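How Stale Bread Gets Eaten: Leftover Loaves in Four Kitchens

Student project report
Nisha Uniyal and Akash Shakya, Food and Everyday Life module

Why we picked bread

We both grew up in homes where throwing bread away was close to a crime, and we wanted to know what other people do with the end of the loaf. It sounds like a tiny subject. It grew and grew! By January we had more notes than we could use, and a freezer drawer full of crumbs.

What we did

We visited four households in Grekbridge and asked each one to show us a dish made from bread at least two days old. We cooked alongside them, ate everything, and wrote down the method while it was fresh in our heads. Then we tried each dish again in the teaching kitchen with a plain white loaf from the Clamell bakery, so that we could compare them fairly.

What we found

Neelam Prajapati tears her bread into rough pieces and fries it with mustard seeds, onion, turmeric and green chilli. It takes 10 minutes and it is wonderful. The trick is to sprinkle the bread with water first and leave it under a cloth, otherwise the edges go like gravel (ours did, the first time).

Seema Semwal makes a sweet version with milk, cardamom and sugar, cooked very slowly until the bread disappears into it. We would never have guessed there was bread in it at all.

Sille Thorlacius soaks dark rye overnight and boils it into a thick soup with raisins and lemon peel, served with cream. Our white loaf was hopeless for this. It turned to paste, and we had to borrow some rye and start over.

The fourth household, a shared student flat on Fanmont Road, simply makes toast, and lots of it. We thought about leaving them out but their garlic toast was the plate that emptied fastest at our tasting.

The tasting

We invited 20 classmates to try all four dishes. The fried bread came out as the favourite, with the sweet one close behind. Several people asked for the recipes, so they are in the appendix. The rye soup split the room, and we loved hearing people argue over it.

What we would change

We should have used two kinds of loaf from the start. Weighing the bread before and after drying would also have told us much more about how stale each one was. If we carry on next term we want to look at breadcrumbs and dumplings, and we would love to talk to a baker about what happens to unsold loaves.
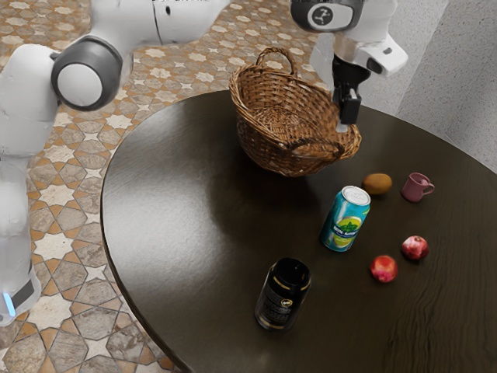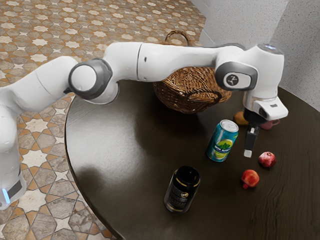
Two computer-rendered views of a white robotic arm, its gripper hanging downward.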